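Re: [labware] Storing clear glass tubes: rack or tray?
Date: 23/08/2019
From: Pitcombe teaching lab
To: labware list

Pitcombe wrote:

> We are replacing the tube storage on the wet side benches and I would
> like to hear what others use. At present the washed tubes go into a
> lined tray, on their sides, and get pulled out as needed. Losses for
> the spring were 34 tubes, nearly all of them chipped at the rim. The
> Skurau catalog has a one-piece plastic rack with a single row of holes
> and drying pegs on a lower step. Does anyone have this type in regular
> use? Specifically:
>
> - does a tube sit straight in the hole or does it lean
> - are the pegs any good for drying
> - is bright plastic a nuisance when reading levels through the glass

Replying to my own message, as two people asked off list what we decided and there is now something to report.

We took the rack. Skurau was out of stock, so ours came through Antwi, same pattern. I have been using it on the dry bench for most of August and the comments below are in the order of the original questions, with some extra material at the end on loading.

First, the tray. I no longer think the tray itself was the main problem. Most of our chips can be traced to the step between tray and rack, when tubes are laid on the bare benchtop for sorting. A tube on its side will roll if the bench is at all out of level, and ours is out by 2 mm over the length of a section. It stops when it meets the next hard object. If that object is the foot of a clamp stand or another tube, the rim takes the contact as often as the wall does.
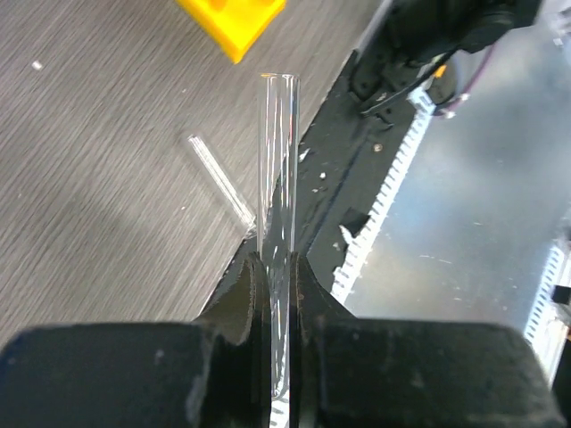 The interim rule is that a tube is either upright and held, or in the rack, and the time spent lying down is kept short. Where it has to lie down, it goes on a folded cloth. This is not a new idea and it was in our bench notes already, under a heading few people read. I have moved it to the first page.

Question one, lean. The holes are a clearance fit on our tubes. A tube pushed fully home stands close to vertical. A tube that is only started in the hole will tip, and it will rest at whatever angle the edge of the hole allows. The usual cause is letting go early. The cure is to line up the closed end over the hole first, bring the tube upright, then lower it until it stops. Going in at a slant and straightening up afterward puts the side load on the plastic edge, and the rounded end tends to ride back out.

It helps to work from the far end of the row toward yourself. Loading from the near end means each later tube has to be carried over the open rims of the ones already in place, and with clear glass on a busy bench those rims are easy to misjudge. Unloading goes in the opposite order, near end first.

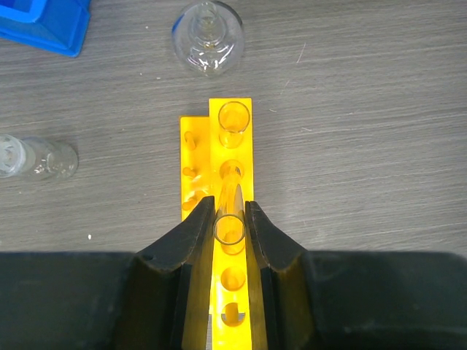

For the same reason I would suggest leaving a gap between tubes wherever the count allows. With every hole filled there is not much room to get a grip on one tube without touching its neighbor. With alternate holes filled the problem goes away. This halves the useful capacity, which matters if you are running a full class. For a class of ours we put out 4 racks per side and accept the lost space.

Question two, pegs. They work, with two reservations. A peg has to be short enough to leave the tube stable and long enough to hold it, and on this pattern they are on the short side. I would use them for small tubes only. Long tubes inverted on a short peg can be knocked off by a sleeve. The second reservation is that the pegs sit right beside the row of holes, so a tube on a peg crowds the tube in the hole next to it. We now treat the two as alternatives: a rack is either drying or holding, and it gets emptied before it changes over.

Question three, color. Ours is yellow. The glass picks up the color of the plastic behind it when you look into a tube from above. For storage this does not matter. For reading a pale solution it does, and the tube should be lifted out and held against white card. In favor of the yellow, the rack is easy to find on our gray benchtops, and an empty hole can be told from a filled one more readily than in the black racks from Pimine we had before. With those, I more than once tried to put a tube into an occupied hole.

Cleaning. Warm water and a bottle brush. The holes go down some way and collect residue at the bottom, so a brush is needed for those. I have not tried solvents on the plastic and would want to see something in writing from the supplier before doing so.

Cost. The order came to 395 with delivery, for both benches. I can send the breakdown to anyone who wants it, but Antwi prices by quantity and yours will differ.

Still open:

Breakage figures. A few weeks in August with no classes running is not a fair comparison with a full spring. I will post numbers when there is a full teaching block to count.

Base grip. The rack can be slid along the bench with one finger when it is empty. I have been looking at thin rubber strip for the underside. If anyone has done this and found an adhesive that holds up to repeated washing, please say which one.

Tube sizes. If your tubes are wider than ours, ask for the hole diameter before ordering. The catalog page gives the outside dimensions of the rack and leaves it at that.

Replies to the list please, so they end up in the archive.

--
Pitcombe teaching lab
labware list, plain text only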